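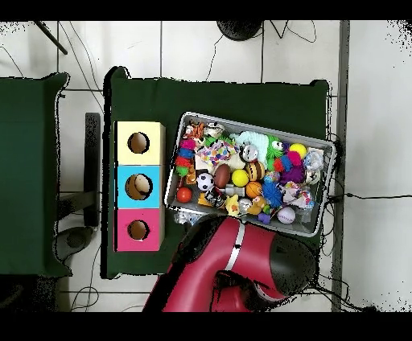 8월, 목요일. 오전 10시 시작

장난감 수리 일지 이어서 씀. 지난 장은 커피를 엎질러서 뒤쪽이 울었으니까 그냥 새 장에서 시작한다. 오늘은 접착 시험이랑 누액 청소, 그리고 노랗게 변한 플라스틱 건까지 다 하려고 마음먹었는데 결론부터 쓰면 세 개 중에 두 개 반쯤 했다. 반은 뭐냐면 뒤에 나옴.

먼저 접착. 지난주부터 계속 붙잡고 있는 문제인데, 들어오는 물건 중에 겉만 봐서는 재질을 모르겠는 게 너무 많다. ABS면 용제형 접착제로 녹여 붙이면 끝이고 솔직히 원래보다 튼튼하게 붙는다. 근데 폴리에틸렌이나 폴리프로필렌이면 뭘 발라도 다음 날 손톱으로 톡 떨어짐. 그 허무함이란! 바닥에 재질 기호가 찍혀 있으면 고맙지만 오래된 건 거의 없고, 있어도 닳아서 안 읽힌다.

그래서 물에 띄워 보는 걸로 일단 나누기로 했다. 떨어져 나온 조각을 물컵에 넣고 주방세제 한 방울 떨어뜨려서(안 그러면 표면장력 때문에 ABS도 뜬 척을 한다. 이것 때문에 화요일 분량을 통째로 잘못 나눴음, 내 잘못) 젓가락으로 한 번 눌러 본다. 다시 올라오면 PE나 PP 쪽, 가라앉으면 ABS, PS, PVC 쪽. 속이 빈 부품은 당연히 뜨니까 이 방법 안 통한다. 암릿 푸아리에가 작은 조각을 칼로 깎아서 넣으면 된다고 했는데, 안 보이는 안쪽에서 깎는다는 조건이면 찬성.

가라앉는 것들 안에서 또 나누는 건 아직 감으로 하고 있다. PS는 두드리면 소리가 쨍하고, 부러질 때 하얗게 뜨지 않고 똑 부러진다. ABS는 꺾인 자리가 허옇게 된다. PVC는 말랑하면 대충 알겠는데 딱딱한 PVC는 아직 모르겠음. 누가 좋은 방법 알면 여기 옆에다 적어 주세요. 불로 태워서 냄새 맡는 방법은 사양합니다, 환기가 그만큼 안 돼요.

접착 시험 결과

- ABS끼리, 용제형: 하룻밤 두고 아침에 당겨 봤는데 멀쩡. 틈새로 삐져나온 부분이 표면을 녹여서 자국이 남았다. 다음에는 붓을 더 가는 걸로. 그리고 모세관으로 빨려 들어가게 두고 손대지 말 것.
- ABS와 PS, 용제형: 붙는다. PS 쪽이 더 빨리 물러지니까 누르는 힘을 줄여야 함.
- PP끼리, 순간접착제만: 떨어짐. 예상대로.
- PP끼리, 프라이머 바르고 순간접착제: 이건 의외로 버틴다. 옆으로 비트는 힘에는 약해서 바퀴 축 같은 데에는 못 쓰겠고, 장식이나 뚜껑 손잡이라면 괜찮을 듯.
- PP, 인두로 녹여 잇기: 튼튼한데 못생겼다. 진짜 못생겼다. 안 보이는 면에만 쓰자.
- 말랑한 PVC, 일반 에폭시: 굳고 나서 구부리니까 막처럼 벗겨진다. 비닐용 접착제가 정답인데 지금 한 통이 거의 비었음. 주문 목록에 넣을 것.

순간접착제 쓸 때 허옇게 김 서리듯이 번지는 거(백화), 투명 부품 근처에서는 여전히 골치다. 양을 줄이고 선풍기를 멀리서 약하게 틀어 주니까 훨씬 나았다. 덮개를 씌워 두면 오히려 심해진다. 지난달에 내가 곱게 상자에 넣어 두고 퇴근했다가 자동차 앞유리를 뿌옇게 만든 사건은 다들 기억하실 테고… 그건 치약으로 문질러서 절반쯤 살렸다.
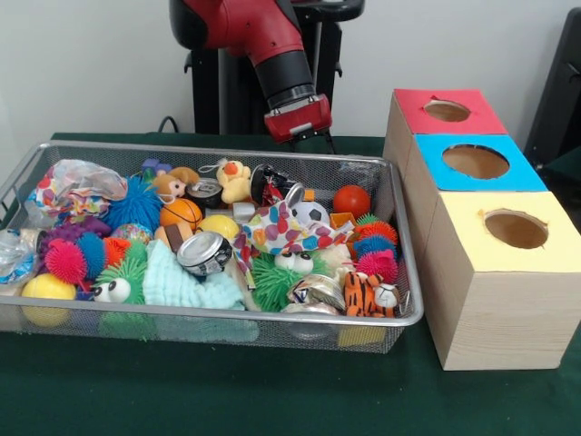

그다음 건전지 누액. 오늘 열어 본 건 전부 알칼리 건전지가 샌 경우라서 식초로 갔다. 면봉에 식초 묻혀서 하얀 가루 위에 대면 보글보글하고, 조용해질 때까지 갈아 가며 닦고, 그다음에 증류수, 마지막에 이소프로필알코올. 마르면 단자를 유리섬유 펜으로 살살 긁어 준다. 유리섬유 펜 가루는 피부에 박히면 하루 종일 따끔거리니까 장갑 꼭 끼고, 젖은 휴지 위에서 할 것. (안 꼈음. 지금 따끔거림. 이걸 쓰는 손가락이 바로 그 손가락임.)

스프링 단자가 삭아서 부러진 게 하나 있었는데 Cleleo에서 온 부품 봉투에 비슷한 지름이 있어서 그걸로 갈았다. 높이가 원래 것보다 높아서 한 바퀴 잘라 냈더니 딱 맞음. 납땜은 니켈 도금 면이라 납이 안 먹어서 사포로 조금 갈고 플럭스 듬뿍. 소리는 난다! 근데 박자가 좀 느리다. 멜로디 칩 옆에 붙은 저항이 의심되는데 측정은 내일. 회로에 달린 채로 재면 값이 이상하게 나오니까 한쪽 다리를 들고 재야 한다는 걸 까먹지 않게 적어 둔다.

참고로 선이 녹색으로 변해 있으면 피복 안쪽까지 타고 들어간 거다. 끝만 자르고 다시 붙이면 납이 안 먹는다. 반짝이는 구리가 나올 때까지 계속 벗겨 보고, 끝까지 시커멓거나 녹색이면 선을 통째로 바꾸는 게 빠르다. 이걸 아끼려다가 한 시간을 날린 사람이 우리 중에 최소 둘.

황변 제거 (이게 그 반쪽짜리)

오트 붓키에네가 예전에 Bevport에서 일할 때 쓰던 방식이라면서 메모를 보내 줬다. 과산화수소 크림을 바르고 랩으로 싸서 자외선 밑에 두는 거. 나는 햇볕을 쓰고 싶었는데 오후에 구름이 껴서 램프로 했다. 200 그램짜리 크림 한 통으로 손바닥만 한 판 6 장을 하고 나니 바닥이 보인다. 생각보다 많이 먹는다. 랩 밑에 공기 방울이 있으면 거기만 얼룩으로 남으니까(대리석 무늬처럼 됨, 한번 생기면 되돌리기 진짜 힘듦) 중간중간 손가락으로 밀어서 없애고 크림도 다시 펴 줘야 한다.

첫 판은 확실히 밝아졌다. 두 번째는 얼룩. 나머지는 램프를 끄고 가야 해서 중간에 씻어 냈고 내일 다시 바른다. 그래서 반쪽. 빨간색이나 파란색 들어간 부품에는 하지 말자고 다시 한번 써 둔다. 색소에 따라서 원래 색까지 날아가는데 어느 게 그럴지는 해 보기 전엔 모른다. 스티커 붙은 것도 금지. 스티커는 떼면 못 붙이고, 그대로 두면 가장자리부터 하얘진다.

그리고 하얘진 게 영원하지 않다는 얘기도 오트가 했다. 창고에 두었더니 몇 년 만에 다시 노래진 것도 있다고. 그러면 우리가 이걸 계속하는 게 맞나 싶기도 한데… 가지고 놀 물건이면 나는 노란 채로도 괜찮다고 생각하는 편이고 암릿은 반대다. 점심 먹으면서 꽤 길게 얘기했는데 결론 없음. 암릿 말로는 누렇게 변한 건 아무리 깨끗이 닦아도 사람들이 더럽다고 느낀다고 한다. 그 말도 맞긴 해요. 일단 얼굴이나 손처럼 눈에 바로 들어오는 부품만 하고 몸통은 그냥 두는 걸로 당분간 가 보자.

끈적이는 것들

여름이라 그런지 말랑한 PVC 표면이 끈적해진 게 부쩍 늘었다. 가소제가 배어 나온 거라 물로만 닦으면 그때뿐이다. 미지근한 물에 중성세제로 씻고, 완전히 말린 다음에 옥수수 전분을 아주 얇게. 알코올은 잠깐은 뽀송한데 며칠 뒤에 보면 더 심해진 느낌이 든다(느낌이다, 비교 시험은 안 했음). 그리고 끈적한 걸 ABS나 PS 상자에 그대로 담아 두지 말 것. 닿은 자리가 녹아서 눌어붙는다. 종이나 폴리에틸렌 봉투로 따로따로.

세척할 때 또 하나. 속이 빈 물놀이 장난감은 구멍으로 물이 들어가면 안쪽에 곰팡이가 핀다. 흔들어 보고 소리가 나면 반으로 갈라서 확인하든지 포기하든지 둘 중 하나인데, 나는 요즘 거의 포기 쪽이다. 갈라서 씻고 다시 붙이면 이음매에서 또 샌다. 구멍을 막아 버리면 누르는 재미가 없어지고. 이것도 의견 있으면 적어 주세요.

태엽

Clunow 태엽 부품이 드디어 왔는데 축 지름이 주문한 거랑 다르다. 송장에는 맞게 적혀 있고 봉투 안에 든 게 다름. 전화했더니 사진을 보내 달라고 해서 보냈고 답은 아직. 급한 건 원래 톱니를 살려 보기로 했다. 흔한 고장이 황동 축에 억지로 끼운 작은 플라스틱 톱니가 갈라지는 건데, 갈라진 틈 때문에 이빨 사이 간격이 벌어져서 한 바퀴에 한 번씩 딱딱 걸린다. 축 쪽을 사포로 살짝만 줄여서 틈이 닫히게 한 다음에 접착제를 점으로 찍어 고정. 많이 줄이면 헛돈다. 오늘 한 개 성공, 한 개 헛돎.

기름은 플라스틱에 써도 되는 실리콘 쪽만 쓰자. 선반에 있는 노란 캔 그거 쓰면 나중에 톱니가 부스러진다. 노란 캔은 경첩용이라고 크게 써 붙였는데도 오늘 또 작업대에 나와 있었음. 범인은 조용히 제자리에 두시길.

관리 대장 쪽은 1,637 번까지 입력했다. 그 앞에 재질 칸이 비어 있는 게 꽤 남았는데 물에 띄우는 시험을 한 것부터 소급해서 채우는 중. 재질을 모르면 모른다고 쓰자, 제발. 빈칸이면 안 본 건지 봤는데 모르는 건지 구별이 안 된다. Org 양식에는 "기타"라는 칸이 있는데 거기에 다들 너무 많은 걸 넣고 있어요(저 포함).

내일 할 일

- 멜로디 칩 옆 저항 측정
- 크림 주문, 비닐용 접착제 주문, 가는 붓
- 황변 나머지 다시 바르기, 해가 나면 밖에서
- Clunow 답 확인, 없으면 오전 중에 다시 전화
- 헛도는 톱니는 축에 가로로 홈을 내서 다시 시도
- 프라이머 시험한 PP 조각은 창가에 두고 일주일 뒤에 비틀어 보기. 만지지 마세요!

추가, 저녁. 퇴근하려다가 아까 성공했다던 태엽을 한 번 더 감아 봤는데 처음엔 잘 가다가 끝에서 딱 소리가 한 번 난다. 이빨 하나에 접착제가 묻은 것 같다. 내일 확대경으로 보고 바늘로 긁어 볼 것.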